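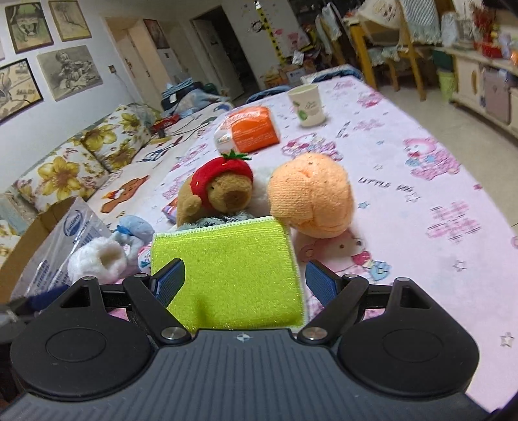

4. Cleaning the table and the small plush items

This section explains the weekly cleaning of a table where plush toys, key charms and other small soft things are kept. Use the Sallemano cloth for the tablecloth and for the surface of the toys. Do not use the same cloth for both in one session.

Before you start

Wash the new cloth one time alone, in cool water, without softener. The color can come out a little in the first wash. Let it dry flat.

Steps

1. Take away cups and any open drink first. Put them on another table, not on the floor.

2. Move tissue packs and small packets to one side. Keep them closed.

3. Lift the toys one by one and place them on a clean towel. Hold the toy by the body. Do not pull a hood, a leaf or a ribbon, the stitches there are weak.

4. Fold the dry cloth two times and wipe the tablecloth from the far side to your side. Turn to a new face of the cloth when the first one is dirty.

5. For a stain, wet one corner of the cloth with plain water and press for 20 seconds. Do not rub on a printed pattern.

6. Wait until the tablecloth is dry to the touch - 16 minutes is enough in a normal room.

7. With a second cloth, dry, brush each smooth toy softly in the direction of the pile. For long white fur use only your fingers or a baby brush. The ribbed side of the cloth can catch the hair.

8. Put the toys back, the tall ones behind and the small ones in front.

Note: If a toy has a felt part, keep water away from it. Felt becomes hard after it is wet and may lose its shape.

Caution: Do not use bleach or alcohol on the cloth. Do not iron it. If the sewn edge opens, cut the free thread with scissors and stop using the cloth on toys.

Care of the cloth

Wash by hand after every use. Replace the cloth after 9 months, or earlier when the ribs become flat. Spare cloths are sold in the same colors, see section 7.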